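Search this site
Enter keywords
Reports and Updates
Progress report, March
By Borislav Petkov, project lead, Gistow

Progress Report to the Tirkovia Fund: Household Handling Examples for a Learning System

The second reporting period covered the collection of demonstrations for everyday tidying tasks. The project team at Gistow recorded 1386 demonstrations, of which those from the Hundby room form the largest share. Each demonstration is stored with its joint positions, its operator notes and the video from the head and wrist cameras. The learning system will be trained on all of these sources together.

Close-range views remain the most demanding part of the record. The hand equipment takes up a large portion of the wrist picture, and the model must learn to separate it from the objects and surfaces beyond. The annotation guide now directs reviewers to mark the hand equipment first and the background second.

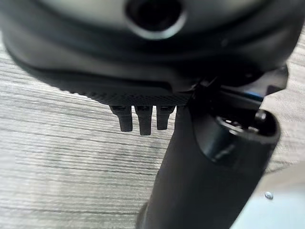
Figure 1. Wrist camera view, with wood-grain surface in the background.

Image quality was reviewed before any demonstration was accepted. Frames with heavy blur have been kept where the rest of the recording is sound, as the finished system will meet similar frames in use. They carry a separate label so that the training group at Tymoshchuk can include or exclude them in its comparisons. The label was adopted partway through the period, and 18 earlier recording sets had to be reviewed a second time. That review is complete.
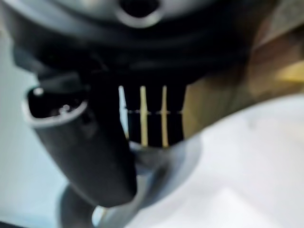
Figure 2. Blurred wrist camera frame of the kind covered by the separate label.

The footwear task was added at the request of the Fund's technical reviewer. It calls for the system to locate slippers on open shelving and handle them one at a time. Low shelves have proved slower to work with than high ones, and operators have asked for more practice time before recording. Some 3 hours of practice per operator have been set aside in the next period. The head camera gives the reviewers the position of both hands in relation to the shelf boards.

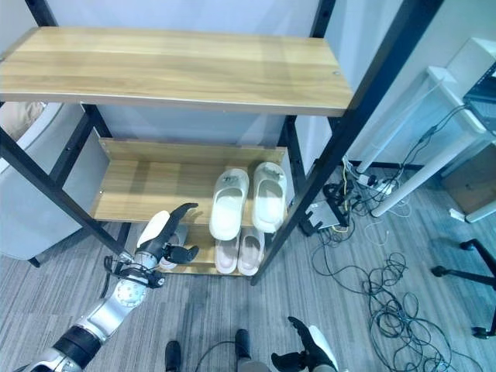

Plans for the Next Period

Collection at Hundby will continue with the same task list. The team will record further attempts at the lowest shelf and will vary the starting position of the footwear. Failed attempts will be retained and labeled by cause.

Two matters require the Fund's decision. The first is approval to move unspent travel money into annotation hours. The second is the date on which the reviewed recordings are to be transferred to Tymoshchuk. A revised budget table will be sent separately once the first matter has been settled.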